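Category: Surface Care > Stone and Timber > Sealers

Pondon S3 Penetrating Sealer for Stone and Unfinished Timber

Posted Sun 15 February by Callum Fothergill

Pondon S3 is a water-based sealer for marble, limestone, terrazzo and bare timber worktops. It soaks into the surface and leaves no film. The colour of the stone or wood stays as it was, apart from a slight deepening on open-grained timber in the first 72 hours. It does not add gloss. For a raised sheen, use the Fidau wax after the sealer has fully cured.

The product replaces Pondon S2. The two can be used on the same surface, but they must not be mixed in the tin. Old S2 stock should be used up first or returned to the Surkbridge counter with the lid sealed.

Where to use it

S3 is made for indoor horizontal surfaces: worktops, tables, sills and shelves. It may be used on upstands and splashbacks if applied with a pad. It is unsuitable for floors, shower trays, glazed tile, laminate, and any timber that has been varnished or lacquered. Timber that has been oiled must be stripped and left for 6 days before sealing.

Polished marble takes up less sealer than honed marble. Test both on an offcut or in a corner that will be covered. If a drop of water sits on the bare stone without darkening it, the stone is either sealed already or too dense to need S3.

Where timber and stone share a room, treat the stone first. Splashes of sealer on bare wood leave pale spots that have to be sanded out.

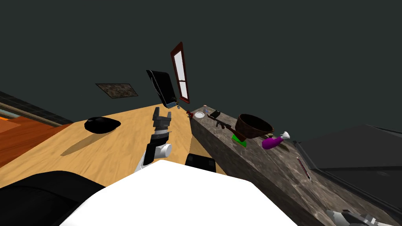 Gray marble worktop and light tan wooden table against a dark gray-green wall.

Applying the first coat

Clean the surface with a neutral soap, rinse, and leave it to dry overnight. Do not use vinegar, lemon or any limescale remover on marble at this stage or later. Room temperature should be between 10 and 25 degrees. Keep the work out of direct sun.

Stir the tin; do not shake it. Pour a small amount into a tray and spread it with a short-pile pad, working from the far edge towards you. Keep a wet edge. Leave for 3 minutes, then wipe off everything that has not soaked in. Sealer left to dry on polished stone forms a grey haze. The haze can be lifted with a cloth dampened with fresh S3 within the hour, and after that only with the Grigaitė remover pad.

On end grain, brush on a second pass while the first is still wet.

Second coat and curing

Apply the second coat after 6 hours. Light use is possible the next day. Keep water, oil and hot pans off the surface for 72 hours.

Technical details

Base: water, modified silane
Appearance in tin: milky white
Finish: matt, no film
Coats: 2
Recoat time: 6 hours
Full cure: 72 hours
Clean-up: warm water and soap
Storage: frost-free, lid closed, upright
Pack size: 3 litres
Order code: PS3-135

Safety

Wear gloves and open a window. Keep away from children and pets. Rags can be washed and reused. The safety sheet is sent with each order, or on request from Wellington Seixas at the trade desk.

Contact the trade desk | © Surkbridge Surface Supplies | Back to top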